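The tea towel question

6 October 2020

We moved to Musenau in July with 332 boxes, of which 268 turned out to be labelled "kitchen misc". I know the figures because the removal firm charges by the box and sends you a very cheerful invoice.

Since then I have been learning to cook in a town with one shop. It sells onions, tinned fish and a hard local cheese called Stenetti that could hold a door open in a gale. For anything green you take the bus to Cifuentes, and the bus has its own ideas.

So I've gone back to soup. Onion on Monday, onion with cheese on Tuesday, and by Thursday something brown that I serve with confidence and a lot of bread.
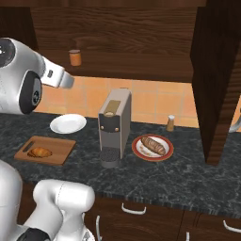

The bread is where it went wrong. I was given a sourdough starter as a welcome present and told to feed it twice a day, which is more than I was told when I got the cat. It lived for eight days. I've bought two loaves a week ever since and warm them in the oven so the house smells of effort.

My mother rang on Sunday to ask if we were eating properly. I said yes, plenty of soup. She asked what kind and I pretended the line was bad.

Next week I'm trying the cheese in a pie. If anyone knows how to grate it without losing a knuckle, the comments are open.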